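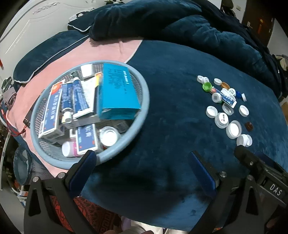

边锋的高速跑数据：一个赛季的整理

赛季结束，把背心里的数据全部导出，重新算了一遍。我踢右边锋，业余联赛，球队叫Trorance，阵型大部分时间是4-3-3，落后时改3-4-3，我退到右翼卫。以下只讨论高速跑，不讨论总跑动距离，后者受比赛净时间影响太大，参考价值有限。

设备是Flimow的定位背心，采样率10赫兹。高速跑阈值设为每小时19.8公里，持续一秒以上计一次。默认设置是半秒，会把很多变向时的速度尖峰算进去，赛季初的三场用的就是默认值，后来按原始文件重新计算过。

有效样本17场。有两场因为提前被换下，没有纳入。单场高速跑距离最高597米，出现在客场对Lireletti那一场。对方左后卫压得很高，身后空间大，中场抢下球以后基本都往那边送。最低的一场是主场雨战，场地积水，球滚不动，全队改打长传找中锋，我整个下半场几乎都在做二点球保护。

踢边锋和踢翼卫的差别比预想的大。翼卫的单次冲刺更长，往返方向各半；边锋的冲刺短，次数多，八成是向前。两者单场总量接近，但翼卫位置上最后一刻钟的峰值速度下降更明显。原因之一是回追没有选择余地，边锋可以放弃一次前插，翼卫不能放弃一次回防。

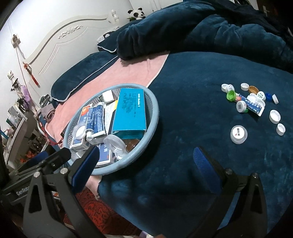

床上的浅蓝色药篮，左侧能看到蓝白色的药膏。

训练部分。冬歇期之前的间歇跑是从Reginald Ruiz-Ortega的讲义里抄来的：每组总时长900秒，15秒快、15秒慢，快段按最大有氧速度的110%执行。我做了六周，每周两次。体感上第三周最难，第五周以后心率恢复变快。比赛数据里能看到的变化只有一项：两次高速跑之间的间隔缩短。峰值速度没有变化，这类训练本来也不针对峰值速度。

峰值速度要靠完全恢复的短冲，30米，走回来，歇够再跑。十二月场地硬，我停掉了这部分，改在室内做北欧腿弯举和单腿硬拉。开春后恢复短冲，第一次课只跑四趟，强度控制在九成。

鞋换过一次，从长钉换成Iwasaki的AG底。人造草上长钉抓地太死，急停时膝盖不舒服。换鞋前后的减速数据我对比过，样本太少，看不出差异，不下结论。

有个无关的数字顺手记一下：背心自带的“负荷分”在对Lireletti那场是1884，全赛季第二高。这个分数的算法没有公开，换一版固件数值就会漂移，我只拿它做同版本内的排序，不跨版本比较。

下赛季打算把变向次数也单独拉出来统计。目前的难点是角度阈值怎么定，45度太宽，60度又会漏掉沿边线的内切。脚本还在改，原始文件先按场次存着。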